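Cómo organizar un rincón de trabajo con cestas de rejilla blanca

Publicado el 17 de agosto de 2018

Hace ya unos meses que varias lectoras me pedían que contara con calma cómo monto los rincones pequeños de taller, esos en los que una quiere tener a mano los guantes, las pesas, las tijeras y alguna planta que alegre la vista. Pues vamos a ello, y sin prisas, que estas cosas se disfrutan más con un café al lado.

Lo que vais a necesitar

Una cesta colgante de malla metálica, con sus ganchos. La mía es de la serie Flirnley, pero cualquiera con el borde reforzado os servirá igual de bien.
Un revistero de pared de rejilla con varios compartimentos inclinados.
Una mesita auxiliar de dos alturas.
Una barra o perfil firme del que colgar las cosas.
Metro, lápiz y un destornillador.

Primer paso: vaciar y mirar

Sacadlo todo. Ya sé que da pereza (a mí la primera), pero colgar cestas con el rincón lleno es pelearse con los trastos toda la tarde. Aprovechad para pasar un paño húmedo por el suelo y por las barras, que acumulan muchísimo polvo por la parte de arriba.

Segundo paso: colgar el revistero al fondo

Presentad el revistero en la barra del fondo antes de fijarlo. Tiene que quedar por encima de la mesa, y conviene dejar 18 centímetros libres entre el borde inferior y el tablero si vais a guardar debajo botes bajitos. Si la mesa va a estar despejada, podéis bajarlo bastante más. Los compartimentos inclinados son comodísimos para papeles, patrones y sobres de semillas -- yo los lleno enseguida, lo confieso.

Tercer paso: la cesta lateral

La cesta de malla va en un costado, a la altura de la mano. Enganchadla por el borde superior y dadle un tironcito hacia abajo para comprobar que asienta bien. En Castillo, la ferretería de mi barrio, venden los ganchos sueltos en bolsas de 13, y siempre compro una de más.

Cuarto paso: la mesa y el peso

Lo pesado, abajo. Si tenéis pesas, ponedlas en la balda inferior de la mesita y veréis qué estable se queda. Las que llevan una anilla arriba se cogen mucho mejor, así que dejadlas donde la mano llegue sin rebuscar.
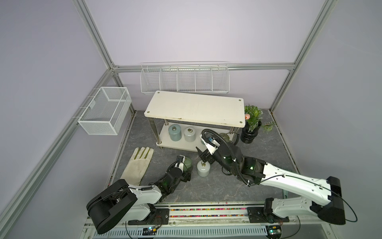

Las pesas en la balda de abajo, la cesta de malla a la izquierda y la planta junto a la mesa.

Quinto paso: el toque verde

Para un rincón con poca luz, una planta artificial es una bendición. Elegid un tiesto oscuro si todo lo demás es claro, y colocadla al lado de la mesa para no perder sitio de trabajo. Una vez al mes, un repaso a las hojas con una brocha seca y lista.

Y los guantes, al terminar, a la cesta. Si tienen manchas en los dedos, frotadlas antes con jabón neutro y dejadlos secar estirados, nunca hechos una bola.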